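Clothes we keep and do not wear: a survey of households in Winow

Ridwan Liew and Kartini Halim
Grollard College, Year 2 project report
December 29, 2024

1. Background

Our project looks at clothes that people own but have stopped wearing. We chose it after a class on household waste in which most of the discussion was about what gets thrown away. We wanted to look at the stage before that, when a jumper or a pair of trousers is still in the house and still in good order but has not been put on for a long time.

There are three places in Winow where unwanted clothes can be taken. The Drulter bank is in the car park behind the swimming pool. The Wieser shop on the high street takes bags at the back door on weekday mornings. The church hall has a rail where anyone can leave or take a coat between October and March. We did not include online selling as a place, but we did ask about it.

2. Method

We wrote a questionnaire of two sides of A4 and left copies at the library, the surgery and the college reception during November. We also knocked on doors in four streets near the college. Answers came back from 131 households. Each household was asked to go through one wardrobe or chest of drawers belonging to one adult and count the items that had not been worn in the past 12 months. Socks, underwear and nightwear were left out.

For each unworn item we asked for the type of clothing, whether it was damaged, and the main reason it had been kept. There was a box for comments. The first version of the form had a question about price, but in the trial run people could not remember what they had paid, so we took it out.

3. Results

The households listed 1793 unworn items between them, which comes to just under 14 for each wardrobe. The lowest answer was zero, from a man who had moved house in the autumn and given most of his things away. Tops of all kinds made up the largest group, followed by trousers and then coats. Formal wear was a smaller group than we had expected.

Only 181 of the items were said to be damaged. The damage was mostly missing buttons, broken zips and small holes, which we think could be mended at home by someone with a needle and a bit of time. The rest, close to nine in every ten, could have been worn on the day the form was filled in.

The most common reason for keeping something was that it no longer fitted but might fit again. After that came "might need it one day" and then "was a present". Some people ticked more than one reason although the form asked for one. In those cases we used the first tick on the page.

We also asked whether the household had given away any clothes in the past year. 79 had. The Wieser shop was named more often than the Drulter bank, and several comments said the bank had been full when they went. One person wrote that she had driven home again with the bags and they were still in the boot.

4. Storage

We added a question on storage because it came up so often on the doorstep. People who kept clothes folded in drawers reported more unworn items than people who hung everything up. The reason could be that things at the bottom of a drawer are out of sight, but it could also be that drawers hold more. Our form did not ask how full the furniture was, so we cannot separate the two.

Hooded tops and thick jumpers were the items people found hardest to store. They take up a lot of space, they slip off hangers, and the hood makes an uneven lump in a folded pile. The method we recommend in our leaflet is to lay the garment face down on a bed or table, bring the sleeves in across the back, fold the hood down, and then fold from the hem in two turns.

Brown clothing on a white cloth. 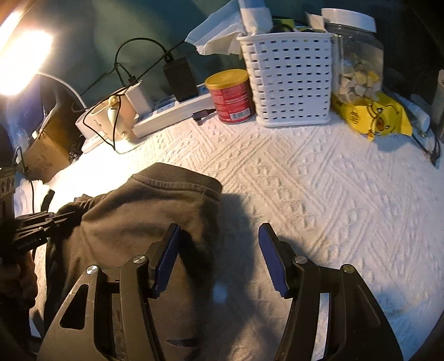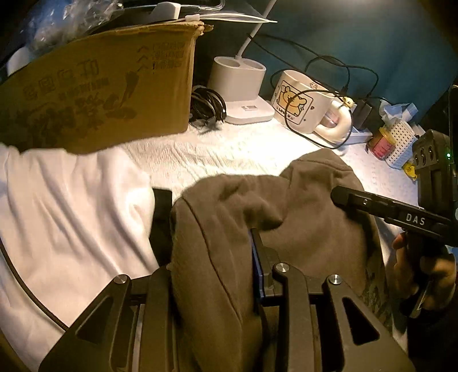 Standing the folded tops on edge in the drawer, like files, means all of them can be seen at once. Kartini did this with her own drawers at the start of November and found four tops she had forgotten about. Ridwan tried it with a deeper drawer and the row fell over each time something was taken out, so a box or divider may be needed.

5. Problems with the survey

The people who picked up a form at the library had chosen to do so, and they may care more about the subject than most. We had few answers from the flats by the station, where we could not get past the outer door. Counting was left to each household and we did not check it. Two forms gave the answer as "loads" and were not used in any of the totals.

6. What we would do next

We would like to repeat the count in summer with the same households, as coats and thick jumpers might be judged differently in warm weather. We have also written to the company that empties the Drulter bank to ask how often it is collected, and had not received an answer when this report was handed in. Copies of the leaflet and the blank questionnaire are in the appendix.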